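4.2 Running the table demonstration on an open day

Please read this through the evening before, ideally with a cup of tea, as it all feels much simpler once you have pictured it in your head.

1. Put the mug and the glass cup out on the white table, well away from the edge.
2. Help each operator into a hair cap before anything else goes on, and let them take their time over it.
3. Hand over the grippers one at a time, handle first, and check that the square marker on each one is clean.
4. Let everybody have a gentle practice squeeze in the air before they go near the cups! 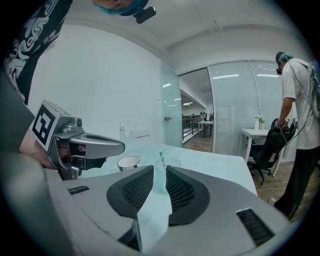
Fig. 9. Operators with hand-held grippers at the demonstration table.

5. Start the recording and keep each turn to 30 seconds, so that the whole queue gets a go.

Note: at the Trirkholm open day we welcomed 38 visitors, and Farzana Awan found that the shy ones were much happier once they had watched a turn or two.

Caution: keep wheeled chairs out of the way of anyone wearing a backpack unit, and never pull on the cables to free them.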